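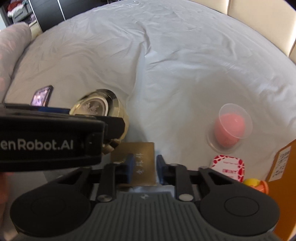

Which finger pads should the hand-held grippers carry for the household series, the hard black tips or the soft blue pads?

The soft blue pads, for all work on bedding. The black tips remain acceptable on tables and shelves, subject to the camera check described under item 3.

Notebook entry, May 3, 2021
Entered by: Graça Moreira
Present: Graça Moreira, Nivaldo Xavier, Belmiro Pinheiro
Reviewed by: Olga Esteves (items 1 and 2 only)

1. Purpose

The comparison was requested under the Trondau project, after the earlier table trials left open how each fingertip behaves on a surface that gives way. A bed was chosen as the worst case. Small goods of mixed shape were laid out on a light gray sheet, among them a square gold-brown card or flat box, a makeup sponge in a clear case, a small white and red tin and a round pale gold container. No attempt was made to smooth the sheet. Creases were left as found and were not recorded one by one.

2. Procedure

Each operator performed 30 grasps with the blue pads and 30 with the black tips. The order of the goods was drawn from the Sequeira list, which Ilídio Pinheiro maintains. A grasp was entered as good if the item left the sheet, was held for 2 seconds and was set down without a second attempt. Opening width was logged by the controller at the usual rate. Grip force was limited to 20 newtons throughout, and neither operator was permitted to change the limit during a run.

The second tool was worked from the left side of the bed. Operators are reminded to agree beforehand which tool enters first. On two occasions the linkages met over the card and both runs were repeated.

3. Observations

Flat items gave the most trouble. With the black tips, the lower finger tended to push a ridge of fabric ahead of it, and the item rode up on the ridge before it could be closed on. The blue pads bent slightly and slid under the edge with less disturbance. On round items there was little to choose between the two.

The blue pads are also easier to find in the recordings. The black tips are hard to separate from the black links behind them, and Mr. Xavier had to mark the contact point by hand in several files. This affects the time needed for labeling and should be counted in any decision on cost.

Wear on the pads was not measured. The supplier, Plillwood, gives 400 cycles between inspections – a figure we have not tested and should not quote.

4. Open points

The Pinon controller lost almost 30 seconds of width data in the second session. Belmiro Pinheiro has kept the log and will compare it with the June units when they arrive. Until then, please write the start time of every run on the paper sheet as well.

Mr. Xavier proposes a narrower pad for cards and thin boxes. Drawings are to be left in the shared folder, with the pad width stated on the first page.

Spare blue pads are in the second drawer of the tool cabinet. Sign for them in pairs.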